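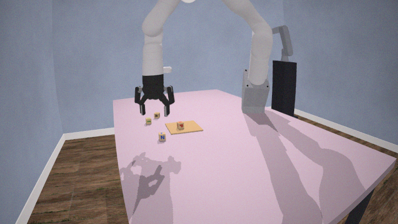 I have a spreadsheet with 26 rows in it and I have never been this happy about a spreadsheet in my life.

Backing up a bit. Back in December my friend Murdo and I decided that this would be the year we finally put a real robot arm in the back room of the shop. We've talked about it forever (ask my sister Isla, she can do both our voices) and the talk always stopped at the price of the arm. Arm costs this much, we don't have this much, the end. This time we wrote down everything else too, and wow, there is a lot of everything else!

The arm is one row. Then there's the gripper, which on the quotes we got is a separate item, and spare fingers for it, and the cable that connects it, which one seller wanted real money for. There's a table that won't wobble. There's an emergency stop, a power strip with a proper switch, and a mount for a camera so the thing can see what it's doing. Shipping got its own row after a quote from a dealer in India came back with freight that made Murdo go quiet for a whole minute.

The best decision we made was to do the layout in simulation before ordering any of it. I built a pink table (my choice, I stand by it), dropped an arm on it, added a few letter blocks to pick up and a flat board to put them on, and spent a week of evenings just moving stuff. It cost nothing except sleep. I had been pricing a bigger table the whole time, and once I had the base back toward the corner I could see I was paying for tabletop I'd never use. Row 9 got smaller that same night. I also found out I'd forgotten to budget for anything to hold the camera up, so a new row went in and ate most of the savings. Fine!

Isla read the sheet and asked where the money for mistakes was. We didn't have any. Now there's a line called "oops" and it's bigger than the line for blocks, which are so cheap that I put down 100 of them and then cut it back when Murdo laughed at me.

We're calling the whole project Balano. Murdo wanted Crichton. There was a coin.

What's still open: whether we buy the arm new or go for a used one. Used saves a lot, but then I want 2 sets of spare fingers on the shelf from the start, and I'd want somebody who knows these arms to look it over before we pay. Murdo says new, with a warranty, and wait a few more months. I go back and forth every time I open the file. If you've bought a used arm, please tell me how it went, especially the boring parts like paperwork and getting it up a flight of stairs.

Tonight I'm moving the blocks closer to the edge to see how far we can reach. Then back to row 14, cables.

Posted Feb 18, 2024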